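Small Gifts, Big Roots: Who Pays for a Neighborhood Charity?
Term project report by Mohcine Filali
Advisor: Hamish Pollock

I picked this topic in November after reading the annual letter of the Maltmont Community Fund, and I loved every week of it! My question was simple. When a local charity gets most of its money from a handful of large donors, do the small donors drift away?

The fund let me use its giving records going back to 2000, with all names removed. I also sent a survey to 447 past donors and got 251 back, way more than I had hoped for. I sorted the answers by neighborhood (Jardine and Kunar were the two largest) and by how long each person had been giving.

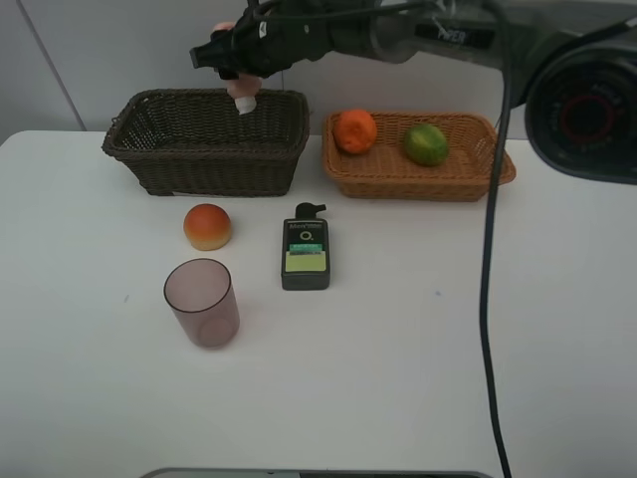
The survey answers were the best part. People wrote whole paragraphs in the comment box, some of them about grandparents who had given to the same food pantry. Most Jardine donors said the big gifts made them feel the fund was in good hands, and they kept giving. In Kunar, several people said they had stopped opening the mail after the Nidum Foundation grant because they figured their $200 wouldn't be missed.

My numbers can't prove that one thing caused the other. The Kunar office also closed the same year, and I found that out late, so it only gets a short section in the appendix. I would really like to go back and interview the donors who quit, and to ask the fund how it words its thank-you letters. The blank survey form is in Appendix B.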